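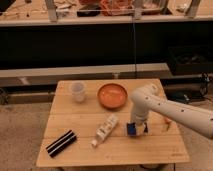

# Talk notes: keeping a small house dry

Kilness hall, 2019-03-07. Slides on the stick, spare copy in the blue folder.

**Opening (keep it short)**

- Thank them for coming out. Say where the loos are.
- I'm not a builder or a surveyor. I've lived in a damp house and kept notes on it.
- Talk first, questions at the end, tea after that.

**Where the water comes from**

Most people blame the walls. In our street the walls were usually fine. Cooking, baths, kettles and washing dried indoors all put water into the air, and it settles on whatever is coldest. In our house that was the north bedroom and the back of the wardrobe.

Ask who dries washing on radiators. Wait for hands.

Then the other sort, where rain gets in from outside. Gutters first. Ours had been blocked at the downpipe all through November and the wall below stayed dark well into the new year. Clearing it took 10 minutes. The wall took months.

**How to tell which one you have**

- Condensation: worst on cold mornings, black spots in corners, wet sills.
- Rain getting in: one patch, gets bigger after bad weather.
- From the ground: low down, a tide line, salts on the plaster. Less common than people are told. Get a second opinion before anyone drills anything.

Foil test: tape a square of kitchen foil to the wall on all four sides and leave it for two days. Drops on the room side point to condensation. Drops behind it mean the wall is damp. It isn't perfect, and cold weather is the best time to do it.
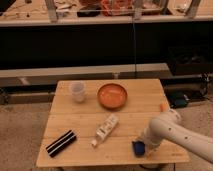

**What we changed**

- Lids on pans. Kitchen door shut, window open a crack while cooking.
- Wardrobe pulled two inches off the outside wall.
- Low steady heating in place of a blast in the evening. Someone will ask about the bill. Ours went up a little the first winter and I should say so.
- Windows wiped in the morning and the cloth wrung out in the sink. If it goes on the radiator the water goes straight back into the room.
- Bathroom fan left to run on for 10 minutes after a bath.

Don't get drawn into brands of dehumidifier. Say they help, say they use electricity, say to empty the tank. Move on.

**Mould on paint**

Wash it off before painting, let the wall dry fully, then paint. Gloves on, window open. Never mix bleach with any other cleaner. Say this one twice.

**If you rent**

Write to the landlord and keep a copy. Put dates on your photographs. Go to the council if nothing happens.

**If there's time**

The Gouveia slide: shutters closed by day, windows open at night. Good for heat, not much use to us in February. Skip if running late.

**Close**

Handout is on the chair by the door. One sheet, both sides. Foil test is on the back.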